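December, bench notes, paste and glue work

Washington asked me to write down this week properly, so that the next person does not repeat my mistakes with the wheat paste. I write it in the evening, from the loose papers in my apron pocket, so the order is maybe not perfect.

Purpose: we need a shell for the lamp shades of the Dultholm order. The shells must be thin, they must hold their shape without wire inside, and light must pass through them. Last year we made them on plaster forms and it was slow, and the removal of the form broke many of them. Now I go back to the old way, paper over an inflated form, which we all did as children at school.

Paste A. Wheat flour and water, cooked. I used 50 grams of flour in a small amount of cold water, mixed until there were no lumps, then I poured it into 470 milliliters of water already hot on the plate. Stirred until it became like glass at the border of the pot. I took it off too early the first time and the paste tasted of raw flour (yes, I tasted it, my grandmother did so and she was never wrong about paste). Raw paste does not hold. Second pot was good. It must cool with a cloth directly on its surface, otherwise a skin comes and the skin makes small hard pieces under the paper.

Paste B. The powder from Kollik, the one in the gray bag. Easy to mix, no cooking, no smell. It stays wet on the paper longer, and this is pleasant for the hands but bad for the shape. On a round form the first layer slides down slowly under its own weight. I saw this only when I came back from lunch and all the strips were lower than before, with wrinkles at the bottom like a sock.

Paste C. Half A and half B, mixed cold. Washington's idea. I did not believe in it and I must say now that it is the best of the three. It grips after some 12 minutes and it still forgives you if you want to lift a strip and put it again.

Paper. We have three kinds on the shelf. The Goicoechea tissue is beautiful but it must be torn, never cut. A cut edge stays visible forever as a line when the lamp is on, and a torn edge disappears into its neighbor. I wrote this already in spring, I write it again with larger letters on the drawer. The grain also matters. Tear along the grain and you get long straight strips, tear across and you get something like a coast on a map. For the round part I want the short, irregular ones.

The white packing paper from Tradance is stronger and cheaper, but it is stiff. It must be crumpled in the hands many times before use, opened, crumpled again, until it becomes soft like an old shirt. Without this it stands up at the edges and air stays below.

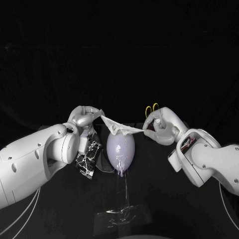
Notebook 2, page 50

Continued from the previous page. The form itself.

A balloon is a good form but it is not a stable one. It changes with the temperature of the room. In the morning when the heating starts it grows a little, and at night it shrinks, and the paper on it feels both. If the first layer is dry at night and the room becomes warm the next day, the layer cracks, mostly near the widest place. I lost one complete shell like this and I was quite angry, with myself mainly, as I had put the rack next to the radiator to save time.

What I do now: the rack stays in the corridor, far from the heating and from the window. I inflate the evening before and leave it until morning, and only then begin with the paper. If it has become soft overnight I throw it away and take another one. It is not worth it to add air later, the shape is never the same on both sides.

Do not fill it to the maximum. A very full one is almost a ball with a small nose, and the customer wants an egg. With less air the form is longer and the skin is thicker, so it resists better when one presses with the brush.

Release. I tried three things. Petroleum jelly works, but it goes into the tissue and leaves a transparent spot which cannot be removed. Dish soap makes foam under the brush. The best is the first layer with only water, no paste, and the paste begins with the second layer. The water layer holds by itself if the strips are small.

Layers. Two of the Tradance paper and then the tissue on top, as many as needed for the color of the light. I hold every shell against the window before I decide. Too many and the lamp looks like a potato. Between layers I wait until the paper is not cold anymore on my cheek. The hand is not good for this, it is always a bit wet from the work.

Removing the form. Slowly! Not with a needle in the middle. I make a very small cut next to the knot, where the rubber is not under tension, and I let the air go out little by little. One hears it come away from the paper with a sound like tape. If it goes quickly it pulls the inner layer inside, and this was the fault in the shell with the fold that Washington showed to everybody.

Smell. Paste A became sour on the third day, also in the cold room. A few drops of clove oil helped, but the workshop smelled like a dentist. For the next pot I make a smaller quantity.

Still open:
The opening at the bottom is not round. Maybe draw the circle with a cup before the form is removed, and cut after.
Varnish or no varnish. The test piece with varnish became yellow, the one without takes dust.
Ask Goicoechea if the tissue also exists in a warmer white.
Clean the brushes the same evening, please. Dried flour paste does not go out, and I found two of them this morning hard as wood.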